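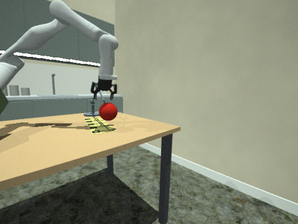

How often does the Atov cell need the full inspection, and can a short check replace it?

The full inspection is done after every 1,000 hours of arm operation, and also after any collision or any change of gripper fingers. The short check before the start of work covers only the stop buttons, the cable and the fingers, so it can't replace the full one.

Atov table cell, Girkthorpe workshop
Full inspection with comments
Date of inspection: Sep 3, 2026
Reason: hours reached
Result: released for work at reduced speed, see open points at the end

Marks used in this list: OK, OK with comment, Not OK, Not checked. Please do not leave a line empty. An empty line was read as OK in the previous inspection, and this made confusion about the brake test.

Before touching the arm

Arm parked in service position, program stopped, key in manual mode. OK
Key removed and kept by the person who inspects. OK
Warning tag on the pendant. OK with comment
The tag is the old one from Husumport and has their phone extension on it. I covered the extension with tape. A new tag should be printed.
Gripper open and no part held in the fingers. OK
Floor near the table dry and free of cables. OK with comment
The network cable to the computer was lying across the walking path. I put it back under the cover. The cover is too short and the cable comes out again when somebody pulls the chair.

Stop functions

Emergency stop on the pendant stops the arm. OK
Emergency stop on the wall stops the arm. OK
Restart is not possible before the button is turned back and the fault is confirmed. OK
Three-position switch on the pendant, middle position. OK
Same switch, pressed fully. OK with comment
The arm stops correctly, but the switch needs more force than I remember. It is still inside the limit in the Egilsson maintenance sheet. The sheet allows up to 27 N and I measured nearly that. I would like to change the switch before it becomes a fault.
Gripper behavior after emergency stop. OK
The fingers must keep their position and not open. Tested with the foam block only. Do not make this test with a metal part.

Arm and joints

Base screws tight, paint marks in line. OK
Covers of all joints closed, no cracks. OK with comment
There is a small scratch on the elbow cover. It is on the surface and does not go through. I took a measure of it, 14 mm long, so the next person can see if it grows.
Noise when each joint moves slowly. OK
I listened to every joint alone, in both directions. The wrist has a light clicking near its end position, the same as at the last inspection. The supplier was asked then, and the answer was that it is normal for this series.
Brakes hold when power is removed. OK
Arm stretched forward for this test, hand never below the forearm. I waited the full time written in the maintenance sheet. No sinking that I could see or measure.
Cable along the arm has no tight bend and no rubbing. OK with comment
One strap had moved toward the elbow. I moved it back and marked the place with a white pen.

Gripper

Flange screws between wrist and gripper tight. OK
Fingers straight and parallel when closed. Not OK at first, now OK
The left finger was touching before the right one. The screw of the left finger was loose. I took it out, cleaned the thread, put new thread lock and closed it with the torque wrench. After this I waited for the thread lock to harden before I used the gripper again. Please do not make this step shorter.
Finger pads without cuts. OK with comment
The pads are smooth from use. They still grip, but light round parts can turn between them. A new pair is in the drawer under the controller.
Grip force at the normal setting. OK
Part detection says "no part" when the fingers close on air. OK

Table and work area

Table does not move when pushed from the side. OK
All legs have contact with the floor. OK with comment
The leg nearest to the door was turning free by hand. I adjusted the foot until it had contact, and then checked the table top with the level.
Position of the work mat. OK
The mat must lie against the stops. If it is moved, the taught points are wrong even if the program shows no error.
Nothing stored within reach of the arm. Not OK
There was a box of spare screws on the back corner. I took it away. In my opinion the rule is clear enough, but a line painted on the table would help more than another sign.

Simulation model

Table height in the model is the same as on the real table. Not OK
After adjusting the foot, the real table is 5 mm higher than the value in the model. I did not change the model myself, I have no permission for this file. Until it is corrected, all new programs must be run first in manual mode, with the hand on the pendant.
Speed and joint limits are the same as in the controller. OK
Length of the fingers is the same as on the real gripper. OK
Collision check in the model is switched on. OK with comment
It was on, but the warning window was set to close by itself. I changed it so the user must close it. A clean run in the model is still no permission to run the real arm at full speed.

Open points

Model table height to be corrected, then one full run in manual mode.
Pendant switch to be ordered and changed.
Finger pads to be changed before light round parts are handled again.
Longer floor cover for the network cable.
New warning tag, without the Husumport extension.

The arm stays at reduced speed until the first point is closed. The other points do not stop the work. When a point is closed, please write it under this list with your initials and keep my original comment, also when you do not agree with it.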